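Garment folding

Garment folding is the arrangement of a piece of clothing into a flat, compact shape for storage, transport or display. It is distinguished from rolling, in which the cloth is wound into a cylinder, and from hanging, in which the garment is carried at the shoulders or waist.

Methods

Most methods begin with spreading. The garment is laid on a flat surface and its edges are drawn outward until the main panels lie without overlap. The sides are then brought toward the center line, and the length is reduced by one or more cross folds. In the Stollport fold, used for long-sleeved tops, the sleeves are laid down the back before the 2 cross folds are made. The Mundel fold omits the center line and divides the garment into thirds.

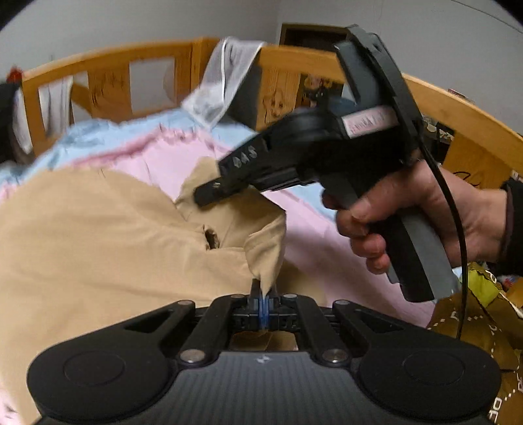 Handling points are the places at which the cloth is held while a panel is moved. Corners and hems are preferred, as tension applied there spreads along the edge. A bed is a common working surface, although it yields under pressure and gives less support than a table. In plain, smooth cloth, such as the beige garment on the bed, a corner pinched to a point draws the fabric into sharper folds near the hold, while slack areas keep soft, broad creases. Openings between folded edges are closed by smoothing along the seams.

Storage

Folded garments are stacked flat or filed on edge. Heavy knits are normally placed at the bottom of a stack. Pieces stored for long periods are refolded along different lines to limit permanent creasing.

See also: Ironing; Linen closet; Hurkitz board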